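分类：机器人与自动化 / 自己动手 / 共享工坊

双臂桌面机开机前自查表（附我的啰嗦批注）
2026年10月19日

先交代一下背景。这套双臂是我在工坊里一点一点攒起来的，两条胳膊夹在同一张桌子上，平时练的就是收拾桌面：捡小块、挪笔袋、递东西。工坊里大家都叫它Risari，名字是Malathi Pisharody起的，我问过她什么意思，她说好听就行。

清单本来只有半页纸，贴在柜门里面。后来几个人轮流用，各加各的，现在已经是13条了。我把它整理出来，每条后面写了这次检查的结果和我自己的想法。照着走一遍也就一杯茶的工夫，别偷懒！

一、电和急停

1. 急停按钮拍下去，两条臂都要断力。
结果：通过。
批注：拍之前先用手托住前臂！断力以后它是会往下掉的，我第一次测的时候没托，咚的一声砸在桌上，心疼了一晚上。两条臂要分别看，以前有一阵子急停只管左边，右边走的是另一路电源，查了好久才发现。

2. 电源适配器摸一摸，插头拔下来看一眼有没有发黄。
结果：通过，左边那只略热。
批注：热归热，还能一直握着不松手，我就先放过它了。下回再测，要是握不住就换。排插换成了Allgate那款带独立开关的，一路一个开关，比以前方便太多。

3. 总线线缆两端插紧，轻轻拽一下不松。
结果：右臂肘部那个接头要重新压。
批注：这个我已经拆下来压过一遍，装回去以后跑了一套慢速动作，没再丢包。还是记一笔，过几天再看。

二、夹爪和腕部相机

4. 夹爪张到最大，看两根手指的尖端有没有磕碰、裂纹，底部螺丝有没有退出来。
结果：通过。
批注：我习惯让夹爪张着停在桌面上方，然后看腕部相机的画面，顺便把镜头也查了，一举两得。手指是黑色的，尖头那一截最容易受伤，裂纹在黑料上又特别难看出来，拿手电斜着照会好很多。底下的圆头螺丝用手拧不动就算合格。还有，画面里桌上那片影子是夹爪和胳膊自己投下来的，调识别阈值的时候一定把它考虑进去，我在这上头栽过，程序死活要去抓一块影子，我还以为是标定歪了，折腾了整整一个晚上（笑）。
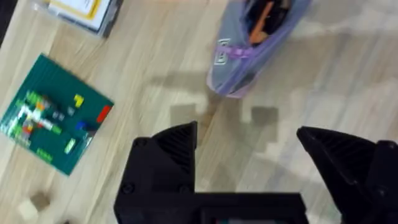

5. 腕部相机支架不晃，镜头干净。
结果：擦了一次，通过。
批注：用镜头布，别用袖子。说的就是你，Ottmar。

6. 夹持力设在低档再开始。
结果：通过。
批注：笔袋这类软东西，低档完全够用。抓积木可以往上加一点，可是加完记得调回来，下一个人不一定会看你的设置。我现在干脆写进启动脚本里，每次开机自动回到低档。

三、底座和桌面

7. 两边底座的夹具都拧紧，双手抱住肩部晃，桌子动它不动才算过。
结果：左边通过，右边又紧了半圈。
批注：木桌面会慢慢被压出印子，所以夹具隔一阵就会松，这个没什么好办法，勤看吧。Hnat Semeniuk建议垫一块薄钢片，我还没试，谁试了告诉我一声。

8. 线缆留够活动余量，垂下来的那一圈不能挂到桌上的东西。
结果：通过，但我想再改改。
批注：线留短了，胳膊伸远的时候会扯；留长了就耷拉着，扫到小木块。现在的长度是我用扎带一次一次试出来的。改之前请先让臂伸到最远的姿势再量，别在收起来的时候量，我就是这么剪废过一根的。

9. 两只夹爪的工作范围有重叠，碰撞保护区要打开。
结果：通过。
批注：这条最要紧，我多说几句。两条臂面对面干活，中间那块桌面谁都够得着，笔袋偏偏又总放在那儿。我的办法是给中间这块区域加一把“锁”，一边进去了，另一边就得在外面等着。听起来很笨，效率也确实低了，可是两只夹爪撞在一起的声音我不想再听第二遍。递东西的动作要临时开锁，开锁期间速度降到最低，手放在急停旁边。

顺带说说桌面怎么摆。要练的东西放中间和靠里的地方，盒子、胶带卷这类稍高的往远处那一侧摆，低处的小木块归在一边。这样胳膊横着扫过去的时候碰倒东西的机会小一些，找起来也顺手。 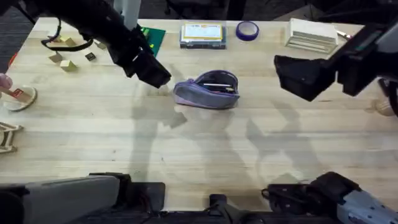

摆的时候我会顺便想一下，哪样东西掉了最麻烦。电路板算一个，它底下的焊脚挺扎，夹爪硬压上去两边都不讨好，所以凡是板子，我只让低速靠近。练抓取用的板子请一律用报废的，好板子收进抽屉，别心存侥幸。笔袋要是拉链开着，先想清楚你是要练“拿整个袋子”还是“从里面取笔”，这两套参数差得很远，混着跑出来的数据没法用。

四、人

10. 机器上着电，手就不要伸进桌面范围，要摆东西先按暂停。
结果：没做到，扣分。
批注：我自己也犯，嘴上说着“就挪一下”，手已经过去了。现在的规矩是：谁摆东西谁喊一声，操作的人回一声，再伸手。喊起来有点傻，几天就习惯了。

11. 长头发扎起来，挂绳、围巾摘掉。
结果：通过。
批注：冬天快到了，围巾这条请多留意。

五、软件和记录

12. 回零以后核对关节读数，和上次的差别大就停下来查。
结果：通过。
批注：到这次为止日志里已经攒了182条回零记录，翻着看还挺有意思，右臂手腕那个关节一直在往一个方向慢慢漂。漂得不多，我打算等它再大一点的时候重新标定，现在先放着。

13. 关机前把臂停到休息位，再断电，然后在本子上签名。
结果：通过。
批注：本子在柜子里，笔用绳子拴着（前面丢了好几支）。签名请写全，光写一个“H”我真的分不出来是哪位。

这次遗留的两件事：右臂肘部接头复查，碰撞保护区的脚本要把开锁时间写进日志。脚本我来改，接头谁有空谁看，看完在第3条旁边打个勾。

读者评论

Benvinda Prata：第9条的“锁”能不能分享一下代码？我这边也是双臂，现在全靠人盯着，眼睛都要花了。

　　作者回复：可以呀，等我把日志那部分加完一起放上来，现在里面的变量名乱得没法见人。

Ottmar Harms：袖子那次是意外。另外夹具的问题，我在Sasen的夹子上贴过一层薄橡胶，松得慢一些，不过晃的时候会觉得有点软，你们自己权衡。

Ashraful Hettiarachchi：请问影子误识别最后怎么解决的？换灯了吗？

　　作者回复：灯挪到侧面，又加了一盏补光，影子淡了不少。阈值也重新调了，现在偶尔还会犹豫一下，基本不会真去抓。

Hnat Semeniuk：钢片我裁好了放在工具墙下面，右边底座先试吧，左边那个角度不太好塞。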